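Reviews > Appliances > Robots That Do Chores

The Marnow Two-Arm Kitchen Kit, Reviewed by Someone Who Does the Dishes

7 min read

The Marnow kit costs more than my car, and my car can get a mug from one place to another without dropping it. I wanted to get that out of the way, as I've since grown fond of the thing, and fondness is bad for reviews.

What you get is a pair of arms, a gripper for each, a tabletop mat, and software called Hamada that runs on a computer you supply yourself. The software is where most of your money goes. It comes with a list of chores it claims to know, and the list is written with great confidence. "Tidy mugs." "Load toaster oven." "Put away plates." I have lived with people who could not do all three, so I was prepared to be impressed.

I spent most of April with it. My standard was simple. Could I leave the kitchen, do something else, and come back to a chore that was finished? I don't care if a chore is done beautifully. I fold towels like a raccoon.

Mugs came first. The demo clip on the Marnow site is all mugs, so you'd expect it to be good at them, and it is. Tell it to put a mug on the tree and the gripper goes in sideways, pinches the handle, thinks about it, and hooks it over a peg. It takes a good while. My best result was 17 out of 18 tries, with the same two mugs, on the same tree, in decent light.

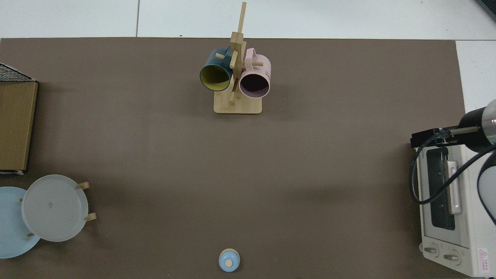
Decent light matters more than the manual lets on. At seven in the evening, with only the overhead lamp, the hit rate sank and the arm started closing its fingers on air next to the handle. It did this calmly, then carried the air to the mug tree and hung it up. Hamada reported the task complete. I have had coworkers like this.

Plates are harder. A plate lying flat gives the fingers very little to get hold of, and the kit's answer is to nudge the plate until an edge is available, which works if there's something to nudge it against and otherwise sends it on a slow tour of the mat. Plates already standing up in a rack are another matter. It takes those by the rim and moves them with real care, more than I would. Getting them into the rack is the chore I wanted, of course, and there it managed about half, with the failures mostly being plates left leaning on a slat like a drunk on a lamppost.

Then the toaster oven. I had hopes for the toaster oven. Opening the door went fine once I'd gone through setup twice and taught it where the handle was. Closing the door was also fine. What happens in between is the trouble. Putting a slice of bread on the wire shelf means going through an opening that isn't much bigger than the gripper, and the arm treats that opening the way I treat a parking garage. From the word go to a closed door with bread inside took 105 seconds on a good run. I can do it in four, while reading my phone.

It has no idea what toast is, either. There's no browning detection and no timer. You ask for toast and you get bread in a box. I raised this with Marnow support, who answered within a day and were very polite, and who said toast was "on the roadmap."
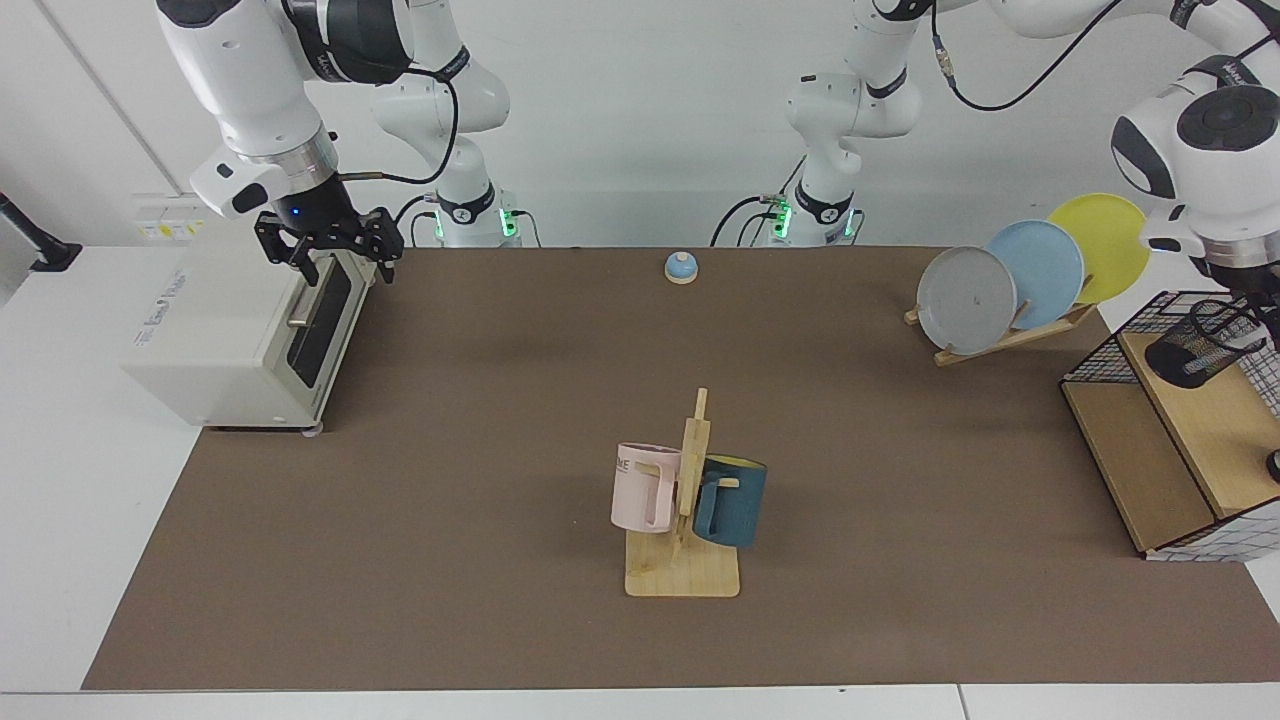

Two arms do help. With the cheaper one-arm Flultgate I tried last winter, anything that needed holding steady simply wandered off. The Marnow can hold with one hand and work with the other, at least on the chores where someone has taught it to, and for lids this is the whole ballgame. The catch is that the arms are very courteous about each other's space. Ask for something in the middle of the mat and both will sometimes stop short, each waiting for the other to go first. I timed one of these standoffs until I got hungry and made a sandwich.

Noise is low, a sort of dental hum. Setup took me an afternoon, mostly cables. The grippers wipe clean. The stop button works and I used it seven times, five of them for no reason except nerves.

The bigger problem is what the kit needs from you. Everything has to be on the mat, within reach, and more or less where it expects it. So before the robot can put the mugs away, someone has to carry the mugs in from the living room, rinse them, and set them down with the handles facing a helpful direction. By then you are standing at the mug tree with a mug in your hand.

On a shop floor I can see it. A friend's packing room in Brondley has the same parts coming down the same bench all day, and slow doesn't matter much if it keeps going through lunch. A kitchen doesn't hold still like that. Mine has a different mess every night.

Good: mugs, doors, upright plates, manners.

Bad: flat plates, dim rooms, price, toast.

Would I buy one? Not this year. If you run a lab, or you have the money and like watching things try, you'll have a nice time with it. If you want a clean kitchen, a dishwasher is still the best robot you can get, and it comes with a door you can close on the whole mess. I'm told the next Hamada update improves flat plates. I've kept the box.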